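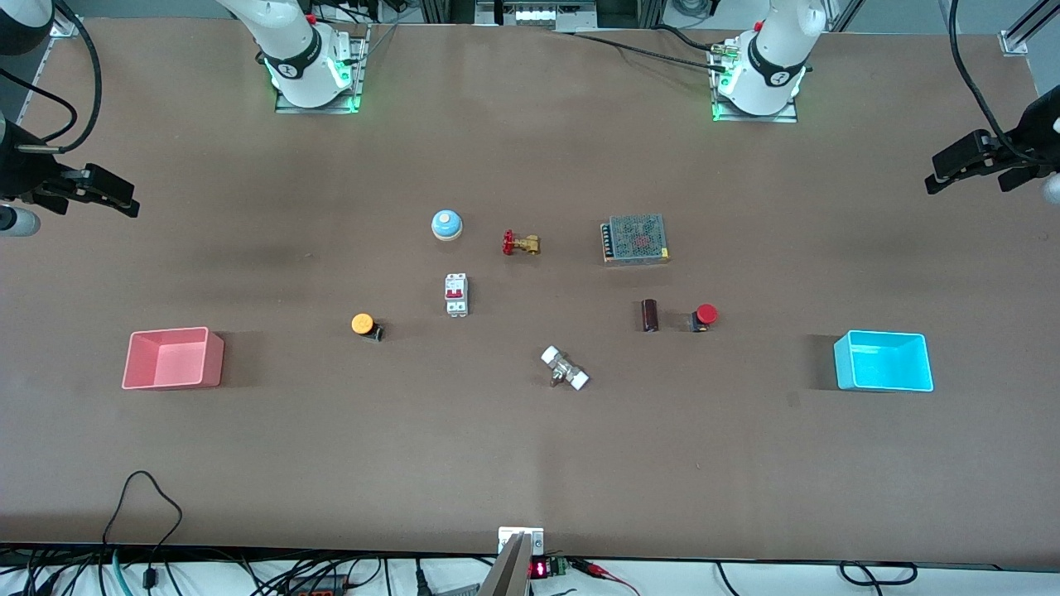
How to Submit a Written Statement on a Proposed Ordinance

Residents, property owners and businesses in Trondgate may comment in writing on any ordinance that has been introduced but not yet adopted. Written statements are distributed to council members before the vote and become part of the permanent public record. This page explains how to prepare and file one. It does not cover appeals of code citations or zoning decisions, which follow a separate procedure.

Before you begin

Find the ordinance number. It appears on the council agenda and at the top of the draft text. Many proposals carry similar short titles, and two drafts on the same subject may be pending at once. In January, several statements intended for the street parking proposal were filed under the snow route proposal and had to be reassigned by hand.

Read the draft itself and, where one is provided, the staff report. Summaries in newspapers or on social media may be based on an earlier version. Amended drafts show new language underlined and removed language struck through.

Step 1. State your position in the opening sentence

Identify the ordinance by number and say whether you support it, oppose it, or support it with changes. Council members receive a large volume of mail on contested items, and the clerk's office sorts statements by position before they are distributed. A statement with no clear position is placed under "General comment."

Step 2. Identify yourself

Give your full name and street address. If you are writing for an organization, give its name, your title, and whether its governing body has voted on the position. Anonymous statements are accepted but are filed separately and are not read aloud at the hearing.

Names and street addresses are public once filed. Telephone numbers and email addresses are removed before publication. Persons with a protected address should contact the deputy clerk, Urszula Witkowska, before filing.

Step 3. Refer to specific sections

Quote or cite the section that concerns you. "Section 4(b) would require a permit for a block party of any size" is more useful to the council than a general objection to permits. If you would like different wording, write out the wording you propose. Council staff may carry it directly into an amendment.

Step 4. Describe the effect

Explain what the ordinance would change for you, your household or your business. Facts you know firsthand carry weight. If you rely on a figure from a report or an article, name the source so that staff can check it — a web address is sufficient.

Step 5. Keep within the limits

The body of a statement may not exceed 3000 characters, including spaces. Longer statements are returned with a request to shorten them. You may attach up to 5 pages of supporting material, such as letters, maps or photographs. Attachments are not counted toward the character limit.

Step 6. File the statement

Statements may be filed in any of the following ways:

Through the comment form on the council website
By mail to the Office of the City Clerk
In person at Room 34, City Hall, during business hours

Statements must be received by noon on the business day before the hearing. A postmark does not satisfy the deadline. Online filers receive a confirmation number, which should be kept until the statement appears in the published packet.

Correcting or withdrawing a statement

A statement may be replaced at any time before the deadline by filing a new one marked "Replacement." Only the later version is distributed. After the deadline a statement may be withdrawn from reading at the hearing, but it remains in the record.

Speaking as well as writing

Filing a statement does not prevent you from speaking. Speakers sign up at the door and are called in order. Reading a filed statement aloud word for word is permitted, although the chair may ask you to summarize.

Questions about this procedure may be directed to Eugeniusz Baran, Records and Hearings.

Page last revised 03/03/2019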